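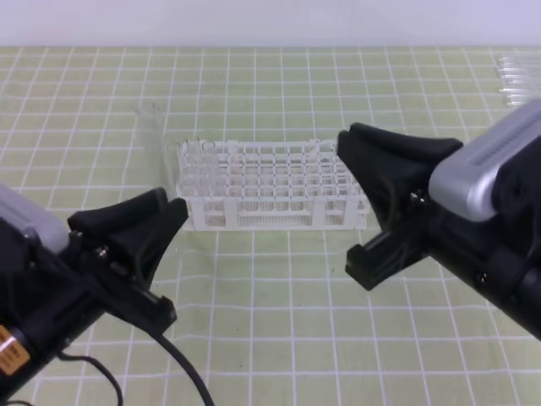
Two black grippers at a test tube rack on the grid mat.

Stop Buying Grippers by the Spec Sheet

By Ladan Naseri

Every gripper I have been asked to evaluate came with a sheet that listed payload, stroke, closing force and repeatability. I have read a lot of these sheets. I no longer think they should decide which gripper a lab buys, and I think the people who write purchase requests should stop leading with them.

My case rests on glass test tubes. A test tube weighs almost nothing. Any gripper on the market can lift one. If you go by payload, every product passes, and you end up choosing by price or by which salesperson called back first. Then the gripper arrives, you put a rack on the table, and you find out that the fingers are too thick to get between two neighboring tubes. No sheet I have been given listed finger thickness at the tip. You had to open the drawing and measure it yourself, and on the Dindow fingers the drawing was out of date.

We spent most of June comparing two sets of fingers, one from Dindow and one from Oseo, on the same pair of arms. Junaid Butt set up the table and I ran the trials. We did 50 attempts per set at the same task: pick up a tube, bring it upright, put it in a rack slot, let go. The Dindow set had the better sheet by any reading. It closed harder and it closed faster. It also finished fewer of the attempts, and most of the failures came at the moment of letting go. The pads gripped well and then did not want to release, so the tube came back up a little with the finger and dropped in crooked or missed the slot.

The Oseo fingers close slowly and have a softer pad. On paper they look like the cheap option. They got 92 percent of the tubes into a slot. I would not call that a great number for a real lab, but it was a good deal better than the other set, and the sheet would have told you to expect the opposite.

Boris Grgić read an early draft of this and objected. His view is that a spec sheet describes the part and was never meant to describe the task, and that blaming it is like blaming a ruler for a bad shelf. I agree with the first half. My complaint is with how we use the sheet. When a request form has a box for payload and no box for release, people compare payload.

He also said that 50 attempts is a small sample. It is. I would still take it over none, and none is what most teams do before they sign.

The other thing I would change is what people test on. Vendor demos like foam blocks, soda cans and soft toys. Those are forgiving. They are easy for a camera to see and they don't mind being squeezed.
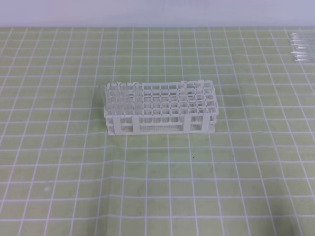
Clear glass is hard in a way that shows you problems early. The wrist camera we used, a Coutinho, could find the rim of a tube fairly well and often lost the wall completely, and it would take the lines of the mat seen through the glass for an edge. When the camera guess is off by a few millimeters, a forgiving finger saves you and an exact one does not. So the gripper and the camera have to be judged together. I have seen teams pick the camera in one meeting and the gripper in another, with different people in the room, and then spend weeks wondering which one to blame.

The same goes for the controller. We started on the Pliltero unit with its default settings and lost 11 tubes before Junaid turned down the closing speed. Those are not in the counts above. I mention them because a buyer running the default settings would have sent the arms back.

Nasrin Amini, who handles our purchasing, asked me what she should put on the form if she can't put payload. My answer was to keep payload and add four lines: tip thickness, smallest gap the fingers can enter, what happens at release, and the result of a short trial on the buyer's own objects. The last line matters most. A vendor who won't lend a set of fingers for a few days is telling you something about how they will handle a repair.

Sepehr Kiani has argued that this puts too much work on small labs, and that a shared test run by somebody neutral would be better. I would like that too. I just don't expect it soon, and I don't think it would cover everybody's objects when it comes. His group handles seed trays. Mine handles tubes. I doubt our rankings would match.

A trial of the kind I mean takes 2 people and a few days — a rack, a mat with a grid so you can put things back in the same place, and somebody willing to write down each miss and where it happened. We kept ours in a plain spreadsheet with a column for "stuck to pad." That column settled the purchase.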